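Handset Shelf Prices, Stisside and Jellstead

README for release 2 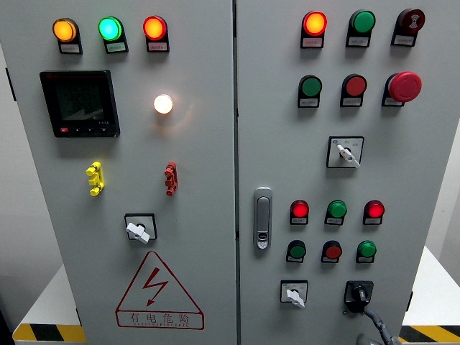 One reader of the first release wrote that the discount column could not be trusted, as it mixed cuts made by the phone maker with cuts a shop had made by itself to clear old stock. The same reader asked for the two to be split and for trade-in offers to be taken out altogether. Both requests have been met in this release. The old column, discount, is gone. Scripts that call it will fail.

Contents

prices.csv: one row per handset, shop and week
handsets.csv: one row per handset and storage size
shops.csv: one row per shop, with town and type
changes.csv: one row per price change, built from prices.csv
notes.txt: free text on odd cases, by handset key

Scope

The data covers shelf prices of new, unlocked smartphones sold over the counter in Stisside and Jellstead. There are 63 handsets. Storage sizes of the same model count as separate handsets; colors do not, unless a shop priced them differently, in which case the lowest price was kept and the row is flagged. Tablets, watches, refurbished phones and phones sold only with a carrier contract are out of scope.

Collection

Prices were copied from shelf tags once a week, starting in December. Van den Broek shops print the tag date in the lower corner, and that date goes in tag_date. Planov shops do not date their tags, so tag_date is blank for them and visit_date should be used in its place. Where a tag and the register disagreed, the tag price was kept and the register price went in price_till.

Each visit was entered twice, on separate sheets, and the sheets were compared. Rows that did not match were checked against the tag photos. If the photo was unreadable the row was dropped. Dropped rows leave a gap in the weekly series and have not been filled in.

Fields in prices.csv

handset_key: joins to handsets.csv
shop_key: joins to shops.csv
visit_date: date of the visit, year first
tag_date: date printed on the tag, may be blank
price_tag: price on the tag, sales tax not included
price_till: register price, only where it differs
cut_maker: amount taken off by the phone maker, as marked on the tag
cut_shop: amount taken off by the shop
bundle: 1 if a case, charger or memory card was included
flag: c for color pricing, t for a torn or handwritten tag

cut_maker and cut_shop are already taken off price_tag. Do not subtract them again. To get the price before any cut, add both back.

Known problems

Planov tags often say "new price" with no reason given. These cuts are coded as cut_shop unless the same cut showed up at Van den Broek within 2 weeks, in which case they are coded as cut_maker. This rule is rough and will be wrong for some handsets. Users who need a clean split should work with the Van den Broek rows alone.

Bundles are not priced. A phone with a free memory card has the same price_tag as the phone without it, and the bundle field is the only sign of the difference.

One Jellstead shop moved during the collection period. It keeps its shop_key, and both addresses are in shops.csv.

Changes since release 1

Split discount into cut_maker and cut_shop.
Removed trade-in offers.
Fixed storage sizes that had been read in as text.
Added price_till.

Release date: July 20, 2019

Use

Free for any use with credit to the Stisside and Jellstead shelf price files. Please give the release number, as keys for some handsets differ between releases. Corrections should quote handset_key, shop_key and visit_date.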